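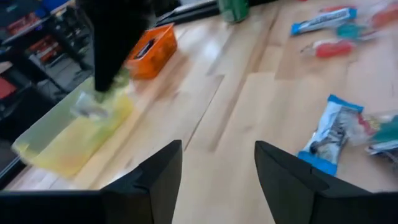 One visitor told us at the door that she didn't care how fast the arms were, she wanted to know what they'd do when she put something in the wrong place. I wrote that down, and it ended up shaping most of what I report in this section.

4.2 What the open day gave us

We ran the Cledeck sorting demo for 2 hours in November, with the doors open and anybody who liked allowed to rearrange the table between rounds. Figure 3 is the view from one wrist while the other gripper is down at the yellow tray. The orange box stands right beside it, and the snack packages are over on the right side of the wood – a pretty ordinary layout for us.

People loved moving the trays! In the lab we'd always kept them more or less where the Vunis planner expected them (a bad habit, I admit), so the open day was our first real test of it with strangers' hands involved. We logged 2,805 grasp attempts, and 2,235 of them ended with the item in the container the visitor had asked for. Clear plastic gave us the most grief, and shiny wrappers came next.

We also handed out 50 comment cards, using the short form from Stankevičius. Most of the cards talked about waiting. Folks wanted to know why an arm had stopped – was it thinking, or was it stuck? Zivovlow has a status light for that, but we had mounted it behind the table, where the people in front couldn't see it. We've moved it since, and Section 5 uses the new position.

Last updated: 2 December 2025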